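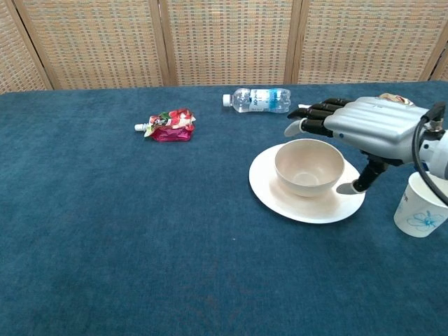

Figure 15. Pouch and bottle on a cloth-covered table, folding screen behind.

Setting up the Riltum folding screen

Read this section through before you open the carton. One person can set up the three-panel screen. Use two people for the four-panel and wider models.

Before you start

Clear a strip of floor at least 19 inches deep along the full width of the screen. The floor must be level. On thick carpet, fit the wide feet from the parts bag in place of the standard ones.

Caution: Do not cut the shipping straps while the screen is standing up. The panels can swing open and pinch your fingers.

Unfolding

1. Lay the folded screen on its long side on a blanket or flat cardboard.
2. Cut both straps and take off the corner guards. Keep the guards for storage.
3. Check that every hinge pin is fully seated. Push any raised pin down with your thumb. Do not use a hammer.
4. Lift the screen upright while it is still folded. Hold it by the frame and keep your hands off the weave.
5. Open the first panel until it stands at an angle to the second.
6. Open the remaining panels one at a time, turning each the opposite way from the one before it. From above, the screen should make a zigzag.

Note: A screen opened out flat will fall over. Leave a clear bend at every hinge, even if this means the screen covers less of the wall than you planned.

Placing it behind a table

1. Set up the screen first, then move the table toward it.
2. Leave a gap of 15 inches if people will walk behind the table. Otherwise a hand's width is enough.
3. If you use a tablecloth, tuck the back edge so that it does not catch on the feet.

Caution: Keep the screen at least 100 inches from heaters, candles and open flames. Do not hang coats, bags or lights on the panels.

Cleaning

Dust the weave with a soft brush, working from the top down. Wipe drink spills at once with a damp cloth and let the panel dry while it is open. Do not use furniture polish on the weave.

If a panel leans or a hinge feels loose, see Section 19, Hinge adjustment. Replacement pins are sold in packs under part number 151 from the Keltville parts desk.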